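A reflexologist on feet, referrals and working from a converted shop

The Skesten practice opened in October in what used to be a shoe shop, a fact its owner has heard remarked on by most of her clients. She trained as a reflexologist after eleven years in hospital administration and now sees people four days a week. We spoke to her between appointments.

She came to reflexology as a client. "I had a job where I sat down all day and slept badly all night," she says. "A colleague gave me a voucher for a session and I nearly let it run out. I went on the last day it was valid. I slept that night, and the next night I didn't, so I can't claim it was a miracle. But I wanted to go back."

Her diploma was taken part time with the Ultau school, with case studies written up in the evenings. She had to record 391 hours in all before she could sit her final practical. "People think it's a weekend course. Some of them are, and I'd ask any therapist where they trained and for how long. Nobody decent minds being asked."

A first appointment with her begins with a medical history. She asks about medication, recent operations, pregnancy, circulation and any history of blood clots. If something in the answers worries her she will ask the client to speak to their GP before she starts. "I turned two people away last month. One of them was cross with me. She rang back later and booked for after her hospital appointment, so we're friends now."

The treatment itself takes 50 minutes. The client lies back in a reclining chair with a blanket, and she works on one foot and then the other, using her thumbs for most of it. The idea is that areas of the foot correspond to parts of the body. She is careful about how she puts this to new clients.

"I tell them what reflexologists believe and I tell them the evidence is thin," she says. "I don't diagnose. If I press on somewhere and it's tender, I'm not going to tell you there's something wrong with your kidney. What I can say is that most people leave more relaxed than they came in, and for a lot of them that's the reason they booked."

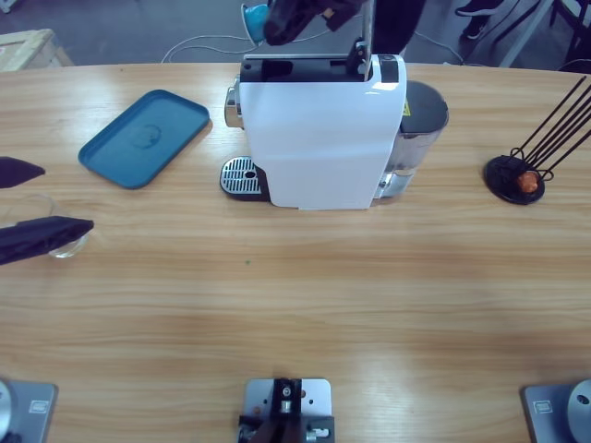 Coffee machine, tray and glass cup on a wooden table.

Her clients are a mixed group. She had expected mainly women in their forties and fifties, and they do make up more than half of the list, but she also sees a number of lorry drivers from the Vondwood depot up the road. One came in with his wife's gift card and told the others. "They take their boots off and apologise for their feet. Everyone apologises for their feet. I've stopped noticing feet, to be truthful. I notice if the skin is broken or if there's swelling, and that's it."

Drinking advice is something she has changed her mind on. She used to tell everyone to have plenty of water afterwards to flush out toxins, as she had been taught. She has dropped the second half of that. "I still say have a drink, because you've been lying down in a warm room. I don't say toxins any more. I couldn't explain to anyone which ones I meant."

The money side has been harder than the training. Fitting out the treatment room cost more than she had planned for, and the chair alone was 800 pounds second-hand. She paid another 400 for the sign and the frosted film on the window. "You need the film. It was a shop window – people were looking in to see if there was a sale on."

She shares the building with a massage therapist who rents the back room, and they send clients to one another when it seems right. Somebody with a stiff shoulder is usually better off down the corridor, in her view. "I could take the booking and do their feet, and they might enjoy it, but it's their shoulder that hurts."

She has no plans to take on staff. She would like to offer shorter sessions at lunchtime, and she is talking to a care home, Ostrowski House, about visiting once a fortnight. Hand reflexology is often easier for older people, she says, particularly those who find it hard to lie back or who don't like having their feet touched.

Asked what she would say to someone who is curious but doubtful, she shrugs. "Come once. Wear loose trousers and don't have a big lunch first. If it isn't for you, that's fine, there are plenty of things that aren't for me. I can't stand yoga."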